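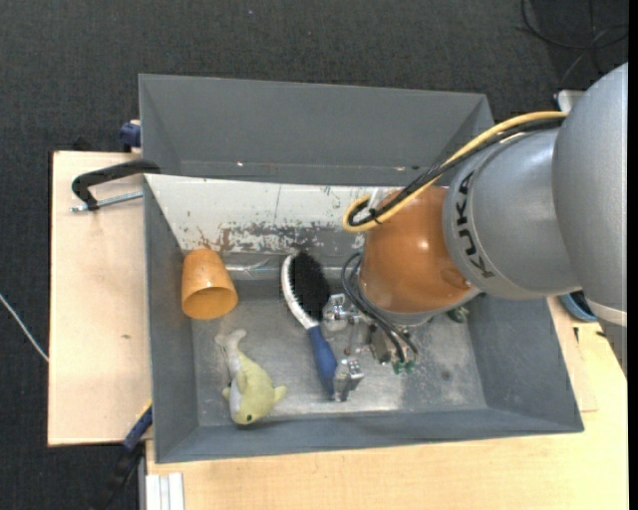
Farzana Sivakumar
Consultante en logistique des retours

19 août 2022

12 commentaires - 47 partages

Le retour gratuit a un coût que la facture ne montre pas

Le prix d'un article vendu en ligne comprend l'achat, le stockage, la préparation, le transport et une marge. Il comprend aussi une provision pour retours, que la plupart des enseignes fondent dans leurs frais généraux. Ce choix comptable paraît anodin. Il fausse pourtant toutes les décisions prises en aval, de la fiche produit au dimensionnement de l'entrepôt.

Prenons le cas de Videtti, distributeur d'articles de maison dont j'ai étudié les flux au mois de mars. Sur 1000 colis expédiés, 110 revenaient au dépôt. Le taux n'a rien d'exceptionnel pour cette catégorie. Ce qui pose problème est la suite : parmi ces 110 colis, 29 contenaient un article impossible à remettre en vente comme neuf, pour cause d'emballage ouvert, d'accessoire manquant ou d'étiquette arrachée. L'article lui-même fonctionnait presque toujours.

La dépréciation se joue donc en grande partie sur l'emballage. Un carton conçu pour être ouvert une seule fois transforme un produit intact en produit déclassé. Videtti payait ensuite un soldeur, Satero, pour reprendre ces lots au poids, sans tri préalable. Le coût figurait à la ligne « divers ».

On répond souvent à cela par le retour payant. La mesure est simple à mettre en place et ses effets sur le volume sont immédiats. Je la crois mal ciblée. Elle pénalise de la même façon le client qui commande trois tailles pour en garder une et celui qui a reçu un article mal décrit. Dans le second cas, le défaut est celui du vendeur et la facturation du retour revient à lui en transférer le bénéfice.

Il serait plus rigoureux d'affecter chaque retour à sa cause, puis d'imputer la dépense au service qui en est responsable. Une cote fausse relève du catalogue. Une casse relève de l'emballage ou du transporteur. Une erreur de référence relève de la préparation. Cette ventilation suppose un code motif fiable, et c'est là que les enseignes échouent : le menu proposé au client compte souvent 20 motifs, dont la moitié se recouvrent. Entre « ne convient pas » et « ne correspond pas à mes attentes », le choix est aléatoire et la donnée perdue.

Chez Magaña, la liste a été ramenée à six motifs, et le contrôle à réception peut corriger celui du client. L'opérateur note l'état du produit et l'état de l'emballage dans deux champs séparés. La séparation est essentielle - un champ unique mélange ce qui se répare avec un carton neuf et ce qui ne se répare pas.

Reste la question du délai. Un article qui attend trois semaines sur une palette avant d'être contrôlé perd de sa valeur sans que personne l'ait touché, surtout s'il est saisonnier. Les contrats de prestation fixent presque tous un délai d'expédition, assorti de pénalités. Ceux qui fixent un délai de remise en stock sont rares. Varkley l'a introduit dans son dernier appel d'offres, et deux candidats sur cinq ont demandé le retrait de la clause.

Je ne pense pas qu'une loi soit nécessaire sur ce point. Une ligne distincte dans le compte de résultat, lue chaque mois par la direction des achats, suffirait à déplacer une partie des arbitrages.

Partager cet article
Lire les 12 commentaires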